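The Approved List

The new specification arrived in December, in a box with the old one. It was the same height as the old one and the same color, and the only way to tell them apart was the year printed on the spine. The old one said it was good until 2034. The new one did not say how long it was good for.

I had been teaching history at Wovivthorpe for long enough to have used up two textbooks. The first was written by a man who had never met a fourteen-year-old. The second was the Foltberg, and the Foltberg was good. It had wide margins and short chapters, and the questions at the end of each chapter could be answered by someone who had read the chapter. We owned 101 copies. Most had covers.

The new specification dropped the canal unit and put in a unit on the grain ports. I read it twice at my desk. The Foltberg had one paragraph on grain ports, on the page after the canals, and it was mainly about rats.

The department met on a Tuesday after school. There were four of us, and one had a bus to catch. The choice was between Kilow and Ghumman, because those were the two publishers on the approved list. Kilow had sent a sample chapter, a teacher guide and a poster. Ghumman had sent a letter saying the book was in preparation and would be ready by the fall.

"Does approved mean someone has read it?" asked the one with the bus.

I said I thought it did.

"Then how did they approve the one that isn't finished?"

We looked at the letter again. It said the book had been entered into the approval process. The head of department put a small question mark next to Ghumman and a check mark next to Kilow, and the one with the bus left.

I took the Kilow sample home. I had told the others I would work through it as if I were a student, with a pencil and no teacher guide. I made toast and sat down in the kitchen.

It was not a bad chapter. It had a map, and the map had all the towns on it. It explained what a grain elevator was before it used the words. But on page 3 it said that the port had closed after the flood, and in the timeline it said that the port had closed the year before the flood. I read both again. Then I turned to the questions, and the first one was: Why did the port close?

I wrote "the flood" and rubbed it out.

My father worked at a port. He didn't load anything. He sat in an office and wrote down the weights, and when he came home he would tell us the largest one. When the port closed there was no flood and nobody made a timeline. They sent 300 letters on the same day, and ours came with the electric bill. My mother opened the bill first. 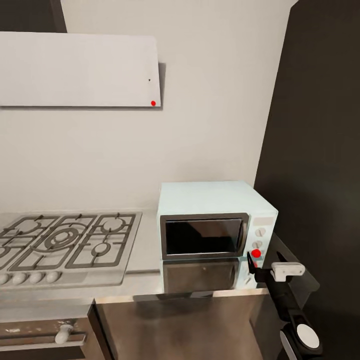 I thought about putting that in my report on the chapter, and wrote instead that the dates on page 3 did not agree with the timeline and should be checked before printing. I wrote that the map was clear. There was a box for other comments and I left it blank.

In the morning I went in early and counted out a set of the Foltbergs for my first class. We still had the canals until summer. The class came in wet from the yard and found their places, and a boy by the window asked whether it was true that they were getting new books.

"The year below you is," I said.

"So do we still have to know this?"

I told him yes, for the exam, and he opened his copy. Someone before him had drawn a boat in the margin next to the first lock, and someone else, in a different pen, had drawn another one waiting behind it. He took out a pencil and looked at me to see if I was watching. I turned around and wrote the page number on the board.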